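Parkia Teleop Kit for two-arm robots

Product page, last changed 22 Mar 2026

The Parkia kit lets one person drive a two-arm robot by hand, in the real workshop or in simulation. You hold a pair of light grips, the arms follow, and each run is saved as a demonstration that can be used for training later.

The simulated rooms come from the Gurkwood set, which is included. They cover household jobs such as opening doors and picking up kitchen tools. You can switch between the robot's own view and a close view from the gripper at any point in a run. 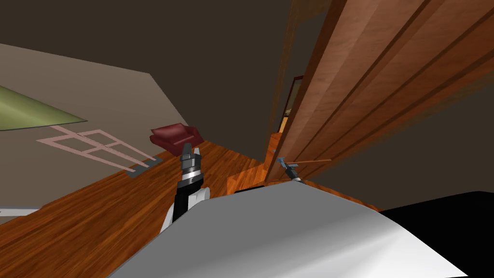

Each grip controls one arm. Squeeze the trigger to close the fingers and let go to open them. The thumb button freezes that arm where it is, so you can move your own hand back to a comfortable place and carry on — most people need this on doors and long reaches.

Runs are recorded at 80 steps a second. If a run goes wrong, press the pedal and it is marked as failed. Failed runs are kept in their own folder.

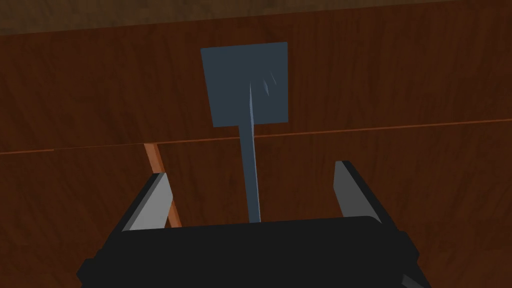

For small or thin items we suggest halving the arm speed in the settings. The wrist view is the better one for lining up the fingers before you close them.

In the box
Two hand grips
Foot pedal
Base station and power lead
Gurkwood room set, 73 rooms

Cable length: 400 cm
Item number: Brurdale 13

Support is by email, weekdays only. Ask for Grímur Arnardóttir if your question is about arm set-up.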